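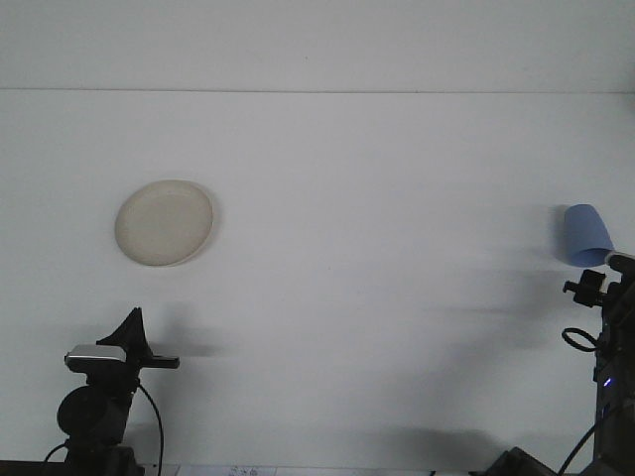

白桌面,左边米色盘子,右边蓝杯子

**【闲聊】米色盘子到底耐不耐看?想换掉家里那套花的**

**南窗晒被子** 楼主
家里那套带花边的碗盘用了11年,磕得七七八八,趁这阵子天天在家做饭,想慢慢换成素色的。看中Altine的米色浅盘,一只480,说实话有点心疼,可是越看越喜欢,晚上做梦都在摆盘(笑)。大家用过素色餐具的来聊聊呀,会不会用久了嫌闷?

**豆腐脑要咸的**
我家就是米色的,用到现在没腻。炒青菜、番茄蛋放上去都好看,就是红烧肉差点意思,颜色糊在一块儿了。

**阿黎不吃香菜**
我倒要唱个反调,480一只太贵了!Jaleck的差不多样子,我买了3只还没花到这个数。盘子嘛,总要摔的。

**豆腐脑要咸的**
回楼上:Jaleck我也买过,盘底容易留刀叉印子,洗不掉,看着心里别扭。便宜归便宜,我是不会再买了。

**阿黎不吃香菜**
我们家用筷子呀,哪来的刀叉印……

**慢炖一锅**
楼主别一口气换全套,先买2只用到12月再说。另外浅盘盛不了带汤的菜,我家蒸鱼端上桌,汤汁洒了一路,最后还是把老深盘请回来了。杯子倒可以挑个跳一点的颜色,蓝的配米色挺舒服。

**南窗晒被子** 楼主
谢谢大家!蒸鱼这个真没想到,我们家一周总要蒸一回的。那先买两只浅的,花盘子里挑几个深的留着。杯子再看看,有人用过Devadiga的吗?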